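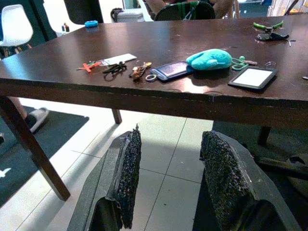 Household Organization I
Unit 4: Small Items and the Entry Area
Instructor: Desta Gidey
Handout revised May 16, 2025

Purpose of the unit

Students will learn to sort the small belongings that collect on a table near the door and to assign each one a permanent place. The unit follows Chapter 3 of the course reader by Kidus Tamiru. Students should bring the reader and a pencil to the practical session, which lasts 50 minutes.

4.1 Sorting

Clear one part of the table before handling anything. Items are then grouped by use. The course recognizes four groups: carried daily (keys, pouches, cards), electronic (tablets, handheld devices, cords), cutting and gripping tools (scissors, pliers), and personal or decorative (plush toys, trinkets). Scissors are closed before they are moved. A loose key ring belongs with the keys, even when it holds none.

Items that fit no group are set aside and discussed at the end of the session. Students should not create a fifth group for them — a "miscellaneous" pile is marked as incomplete work.

4.2 Assigning a place
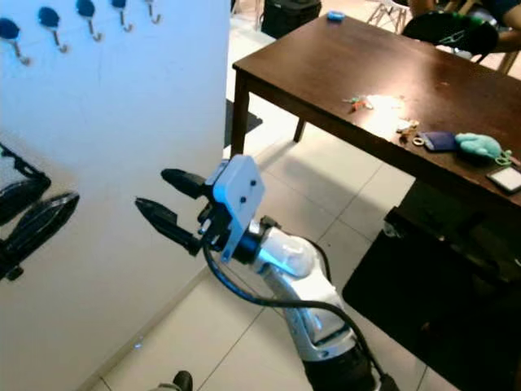 Hanging storage suits articles that have a loop, ring or strap and are needed on leaving the house. It keeps the tabletop free and allows a missing article to be noticed at once. Curved metal hooks on round mounting discs, set in a row on the wall near the table, will take keys on a keychain without difficulty. A flat pouch with no loop stays on the table or goes in a drawer. Heavy bags are outside the scope of this unit; see page 73 of the reader.

Electronic items go to the charging place chosen in Unit 3. Tools return to the tool drawer.

4.3 Written work

Submit a one-page plan for an entry area known to you. List each item, its group and its assigned place. Plans are graded out of 21 points.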